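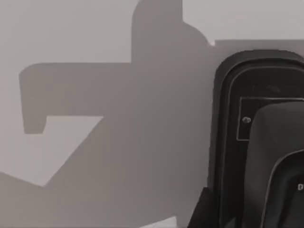
Reading time: 4 minutes

Week 2 handout: Comparing grippers and camera placement in simulation

Read this before the Monday lab. You will run the same set of trials on two parallel-jaw grippers, the Zurnason and the Jarine, using the Bestow simulator. The arm and its controller stay the same throughout. Only the gripper model and the camera position change.

Background

A wrist camera moves with the hand. Its calibration to the gripper is fixed, and it gets closer to the target as the arm does. The cost is that the housing and finger pads take up part of every view, and at short range the arm's own shadow can cover a good deal of the surface behind. A policy trained on those images has to cope with a large grey shape that changes as the arm moves. Students often put a drop in success down to the gripper when the lighting is at fault, so check the images before you blame the hardware.

A fixed overhead camera has the opposite problem. It sees the layout well, but the hand may hide the fingertips at the moment of contact.

Setting up

Load the furniture layout from the course folder. Set the random seed to 1334 so that everyone's results can be compared. Leave the light where it is for the first set of runs. Check that the collision meshes are switched on for both the gripper and the furniture; the simulator will let a finger pass straight through a shelf if they are off, and it gives no warning.

Start with low approaches. Bring the fingers in near floor level, stop short of the furniture and record the clearance reported by the simulator. Repeat at half speed.
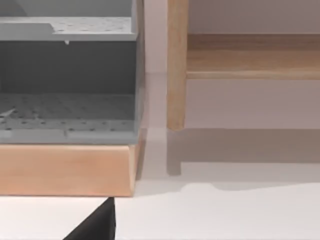

Clearance should be taken from the fingertip and not from the wrist flange. The two models use different finger lengths, and the offset is stored in the gripper file. If you swap grippers without reloading that file, the controller will keep using the old offset and your readings will be wrong by the same amount every time.

Trials

Run 200 trials for each gripper at each camera position. That makes 4 sets in all. Each set takes around 20 minutes on the lab machines, so start one before you begin writing. Log the following for every trial:

Outcome (reached, collided, timed out)
Minimum clearance
Whether the fingertip was visible in the last saved image 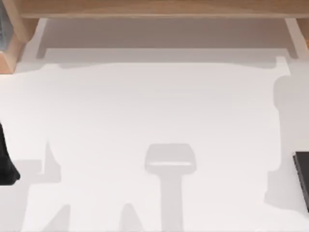 Shadows also need a column in your log. Mark a trial with S if a shadow from the arm or the furniture crosses the target point in the last saved image. Once the sets are finished, turn shadows off in the render settings and repeat one set of your choice. Compare the collision rate with and without them.

Write-up

Two pages, due at the start of the next lab. Use the table layout from the Suwannarat notes, with one row per set. Report the collision rate and median clearance, then say which camera position you would choose for each gripper and what evidence supports it. Include one saved image from a failed trial, with its trial number. Marks come off for missing units.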